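Helthorpe community kitchen opens its doors for a second winter of shared suppers

The Helthorpe Supper Club is back! From November, the kitchen on Cultanton Road will be cooking and serving a hot evening meal twice a week, and everyone in the town is welcome to pull up a chair, whether they come alone, with children in tow or with the whole street.

Last winter the club served 1327 meals over 22 evenings, which was far more than the team had dared hope for when the first pot of leek and potato soup went on. The busiest night was the pie supper, when the queue reached the bus stop and the last guests ate their crumble standing up.

"I still smile when I think about that pie night," said Cadi Humphreys, who runs the club. "People who had lived two doors apart for years were swapping phone numbers over the gravy. We're so pleased to be doing it all again, and with a proper oven this time!"

The new oven comes thanks to a grant from Mundeo, the regional food charity, which has also paid for a larger fridge and a second sink. Humphreys and the kitchen team spent much of the summer getting the place ready, and the menu has grown along with it. 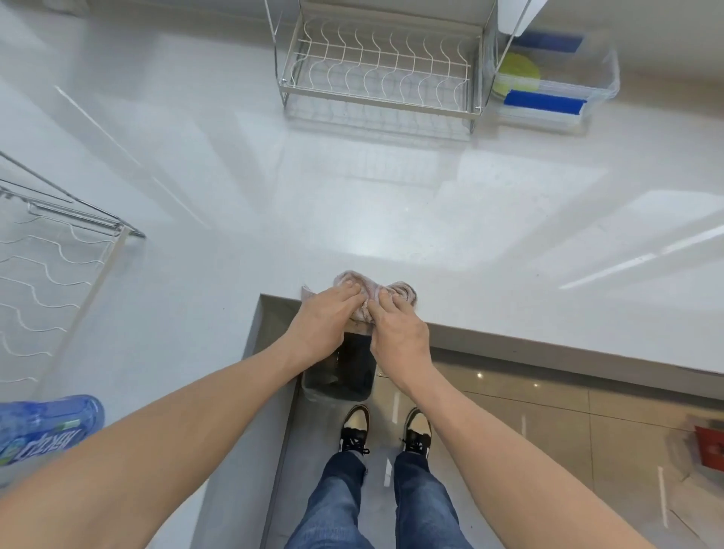
Cooking this season is led by Pirmin Auer, who moved to Helthorpe from Switzerland and spent nine years in school kitchens before joining the club. Expect barley soup, cheese and onion tart, bean stew with dumplings and, by popular demand, the return of the plum crumble. There will be a meat-free main dish every evening.

"I like big pans and noisy rooms," said Auer. "If somebody has a family recipe that feeds a crowd, please bring it in and we will try it."

Suppers start at 6pm and the doors open half an hour earlier for tea and a chat. There is no set price. Guests can put whatever they like in the tin by the door, and those who would sooner lend a hand with peeling, serving or washing up can simply turn up at 4pm and ask for Cadi.

Places do not need to be booked, although groups of more than eight are asked to let the kitchen know the day before. The building has step-free access from the car park side.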